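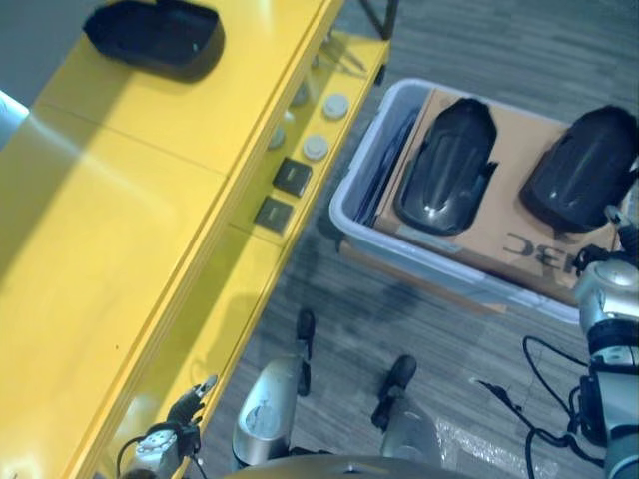
Yellow unit with knobs along the side panel.

Hirwood is a former seaside resort and bathing village on the Drornura coast. It grew from a fishing landing into a holiday destination during the railway period and remained popular with families until the spread of cheap foreign travel. The village is known for its wooden bathing pavilion, its seafront promenade and a collection of holiday souvenirs now kept in the old station building.

Origins

Before the arrival of visitors, Hirwood consisted of a chapel, a salt store and a row of cottages above the beach. The inhabitants lived by inshore fishing and by collecting seaweed, which was sold to inland farms as fertilizer. Sea bathing was practiced on a small scale by families from the market town of Posik, who traveled by cart and lodged with local households during July.

The first purpose-built accommodation was the Toprak Hotel, named after the headland on which it stands. It opened with 51 rooms, a reading room and a covered walk leading down to the sands. Early guests were mostly professional families, and many stayed for a month or longer. The hotel kept its own bathing machines, which were drawn into the water by horses and hired out by the half hour.

Growth as a resort

The opening of the branch line from Posik changed the character of the village. Day visitors could now reach the coast in under 2 hours, and Sunday school parties, works outings and club excursions became a regular part of the summer. Boarding houses were built along the two streets behind the beach, most of them run by widows or by the wives of fishermen. Guests commonly supplied their own food, which the landlady cooked for a small charge.

The promenade was laid out in stages. The first section ran from the hotel to the slipway, and a later extension carried it to the bandstand at the northern end of the bay. Glass shelters were added for visitors who wished to sit out of the wind. The bathing pavilion followed, with changing cabins on the lower level and a tea room above. At its height it could seat 600 people for concerts – more than the winter population of the village.

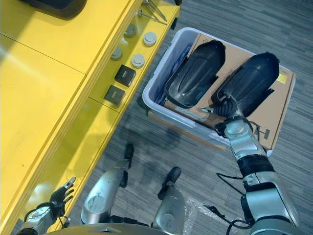

Entertainment and daily life

The resort season opened in late spring and closed after the harvest festival. Morning concerts began at 10:30 a.m. and were given by a small orchestra engaged for the summer. Afternoons were spent on the beach, where donkey rides, puppet plays and sandcastle contests were held under the supervision of the beach inspector. Evening dances took place in the pavilion on the upper floor, and a curfew on music was observed from 11:00 p.m. at the request of the hotel.

Souvenirs formed an important part of the local economy. Shops on Station Street sold shell boxes, painted china and picture postcards, many of them produced by a printing works in Posik. Postcard views of the bandstand are the most common survivors, while those showing the interior of the pavilion are considerably harder to find.

Decline

Visitor numbers fell as longer paid vacations and lower air fares drew families to warmer coasts. The branch line was closed, and several boarding houses were converted into year-round homes. The Toprak Hotel ended its summer season and was later divided into apartments. The pavilion was damaged in a winter storm and stood unused for many years – its tea room was eventually taken down, although the lower level was retained.

Heritage and preservation

Interest in the history of the resort revived with the work of the local historian Tiziana Fontana, whose study of the boarding houses drew on guest books, rate records and interviews with former landladies. The material she gathered became the basis of the Hirwood Resort Collection, which holds roughly 100 postcards, together with bathing costumes, concert programs and hotel tableware.

The remaining part of the pavilion has been repaired and is used for summer exhibitions. The promenade shelters are protected as historic structures, and a marked walking route links them with the hotel, the slipway and the former station.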